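Crazy Paving: What I Learned From Cleaning, Drawing and Copying a Broken Marble Floor

Final project report, Surfaces and Materials studio
19 May 2020

Okay, so when we had to pick an interior surface and study it to death for the term, most people in my group went for something sensible like brick or wallpaper. I picked a floor. Specifically the marble floor in the front hall of the Garnurley building, which I had walked over for 2 years without once looking down. It's the kind made out of odd-shaped pieces of stone fitted together like a puzzle that somebody lost the lid to, and I wanted to know how you lay one, how you clean one, and whether I could make a small one myself without crying. (I did not cry. I did swear a bit.)

What I set out to do

My proposal had three parts. First, make a full-size drawing of one section of the hall floor. Second, try some cleaning methods on the joints and write down what happened. Third, build a sample panel with offcuts, small enough to carry up the stairs. The budget I was allowed was 300 dollars, and I'm proud to say I stayed under it, mostly thanks to the offcuts bin at Geraghty, the stone yard out past the bus depot. They let me dig through it for a whole afternoon and charged me for one bucket!

The drawing

I taped tracing paper down and went over every joint with a soft pencil, on my knees, with a cushion. My first sheet was useless. I'd pressed so hard that the paper slid and all the lines doubled up. The second try went much better once I used low-tack tape on every side and drew the long diagonal joints before anything else. Those long lines are sort of the bones of the pattern. You think it's random, and then you see that the layer lined up a few edges to run across several pieces, and the little filler pieces got cut to suit.

My finished drawing covers 13 sheets. I scanned them all and joined them up in Tevolgate, the free tiling program we used last year, and it crashed twice before I learned to save after each sheet.

Cleaning

Marble hates acid, so vinegar and lemon were out from the start, and so was the bathroom spray I have at home. I stuck to warm water, a neutral stone soap called Oltero, and a soft toothbrush. I also made a baking soda paste for a loose offcut, just to compare, and it left the polish a little dull on that piece, so I wouldn't use it on a floor people care about. Plain soap and patience did fine on the surface of the stone. Joints are a different story. The grout is slightly rough and it sits a hair lower than the stone, so whatever gets walked in ends up there. 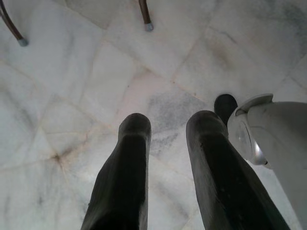 Joints were the part I got most obsessed with, and the corners where they meet are the worst of all. My theory is that these meeting points take more dirt because there's simply more grout in one spot. You can see it at the lower left, where several lines come together and there's a brownish mark shaped like a rough little starburst. The stone itself is mostly white with cloudy gray veins, plus one smoky blue-gray patch that I would have loved to find in my bucket. It also taught me to stop matching the veins from piece to piece. Neighboring slabs just go their own way and the floor looks better for it.

The sample panel

I glued my offcuts onto a cement board with white thinset and left it alone overnight. Laying out the pieces dry took far longer than sticking them down. I'd get a lovely run of four or five and then need a skinny triangle that didn't exist, and I don't own a wet saw, so I traded pieces around until the gaps were close to even. A couple are still too wide near one corner. My grout was too dark as well. I bought light gray, but it dried darker than the chip on the box, and next to that pale stone it really jumps out.

What I'd change

I'd test the grout on a scrap first, and wear proper knee pads, and photograph the dry layout before moving anything. I also never got to try a sealer, which I'd planned for the last part of May. The panel is heavier than I expected and currently lives behind my bedroom door, with the drawings rolled up in a tube next to it.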